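开放日上该看什么

八月里我去了一趟Skenddale，参加Omumero办的开放日。来的人多半是附近工厂的，也有几位家长带着孩子。宣传单上写的是“走近机器人”，活动从上午排到傍晚，一共9个环节，我从头看到了尾。回来以后有朋友问我值不值得去，我说值得，但我觉得主办方把最值得看的东西放错了地方。

开场是一段短片，讲机械臂怎样在仓库里分拣包裹，配乐很响。短片放完，Holst的销售代表上台，报了一串速度和载重的数字，又让一台机械臂从料箱里取瓶子，放到传送带上。它连着放了29个，没有掉一个，台下鼓掌。我也鼓了掌。可是坐在我旁边的一位老师傅小声问，瓶子换个样子行不行，躺着放行不行。提问时间他举了手，代表的回答是“可以定制”，然后就请下一位提问了。

我做了多年车间设备管理，对“可以定制”四个字很熟。它的意思通常是另外报价，另外派人，另外等几个星期。这没有什么不对，设备生意本来就是这样做的。但开放日的观众里有不少人第一次接触自动化，他们看到的是一台已经调好的机器在做一件已经调好的事，回家以后要么觉得机器什么都会，要么觉得机器离自己很远。这两种印象都不准确。

下午的环节分散在楼上楼下，没有主持人，也没有配乐，人少了一大半。二楼的一张桌子边上在演示手持夹爪怎样采集数据，做法是由人拿着夹爪去完成动作，把过程录下来，再用这些录像去训练机械臂。宣传单上对这个环节只写了一行字。

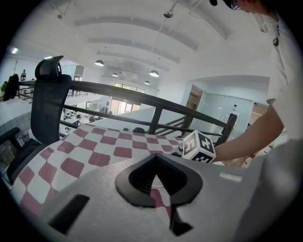
我认为这才是开放日应该讲清楚的部分。机器人要学会拿东西，先得有人把拿东西这件事做很多遍，而且要做得让机器看得懂。桌上铺着深红和白色相间的格子布，布上立着一个白色方块，几个面上印着黑白标记，有人从旁边把手伸到方块后面。就这么一点东西，在我看来比上午那台机械臂说明的问题多。标记的用处是给出参照，镜头凭它判断自己在什么位置、朝着什么方向。参照乱了，后面录多少遍都要打折扣。车间里给机床对刀也是这个道理，基准面没找好，下面的活干得再漂亮也是废品。

负责这一块的是Zuzanna Sobczak。她没有准备幻灯片，谁走过来就跟谁讲。我问她一个动作要录多少遍，她说看动作，前一天她们录叠毛巾，录了58遍，最后留下来能用的没有那么多。我问剩下的为什么不能用，她举了几种情况：手挡住了镜头，动作中间停顿太久，夹爪开合的记录跟画面对不上。她讲这些的时候语气很平常，像在讲一张返工单。

那位老师傅也上来了，又把瓶子躺着放的问题问了一遍。Sobczak的回答很直接：如果录的时候瓶子全是立着的，就不要指望它会拿躺着的，要它会，就得录躺着的，还要录歪的、挨着墙的、旁边有别的瓶子的。老师傅点点头，说那跟带徒弟差不多，没见过的活不能让他一个人上。我觉得这一问一答，比上午整场都有用。

有人会说，普通观众不爱看这个，一个人拿着夹爪反复做同一个动作，孩子看几分钟就跑了。这话有道理。我在那张桌子旁边站着的时候，确实有家长看了一眼就往楼下走，楼下有机械臂写毛笔字。开放日要有人来，总得有热闹的东西，我不主张把上午那一套取消。

但是热闹和过程可以放在一起。比如取瓶子的演示，完全可以先让观众看看人是怎么示范的，再让机器做，再把瓶子放倒，让机器做一次它没有学过的。它很可能会失败。失败了，工作人员说明缺的是哪一类示范，这一场就有了内容。企业怕在台上出错，这个心情我理解，可来看的人里有准备花钱买设备的，他们迟早会在自己的车间里看到同样的错误，到那时候再解释，成本要高得多。

我举一个自己经历过的例子。几年前我们厂从Nekberg进过一套上料设备，验收的时候样样合格，用的是对方带来的料框。换成我们自己的旧料框，边沿有点变形，设备就认不出来，停停走走，最后加了5个工位的人手在旁边扶着。责任不全在供应商，我们验收时也没有把旧料框搬出来。如果当时有人给我们讲过，这类设备只认得它见过的样子，我们至少会多问一句。

再有一点跟人有关。现在谈自动化，讲的多是哪些岗位会没有，很少讲到哪些活会多出来。示范、录制、检查、剔除，这些都是活，而且需要手上有准头的人。一个在装配线上干了多年的工人，知道零件插到什么程度该停，知道哪里会卡，他来做示范，很可能比刚毕业的工程师做得好。Sobczak也说，她们那里做得最稳的一位，以前是裁缝。我问这位师傅拿多少工钱，她说这个不归她管。

工钱的问题其实应该有人管。示范的人把手艺交给了机器，这份手艺以后会被用很多年，用在很多台设备上，而付给他的多半是按小时算的工资。该怎么算才公平，我没有现成的答案，行业里似乎也没有统一的做法。不过要谈这件事，前提是大家知道有这道工序，知道是人在做。把它放在二楼的角落里，宣传单上只给一行字，这件事就谈不起来。

我给主办方填了意见表，写了三条。第一，把数据采集的环节挪到上午，放在机械臂演示之前。第二，每台演示设备旁边放一块牌子，写明它学过什么、没学过什么。第三，让观众自己上手试一试夹爪，哪怕只拿一个方块。老师傅临走前问过能不能试，答复是当天没有安排。

主办方后来回了邮件，说第三条明年会考虑，前两条没有提。如果明年还办，我打算再去，到时候先上二楼。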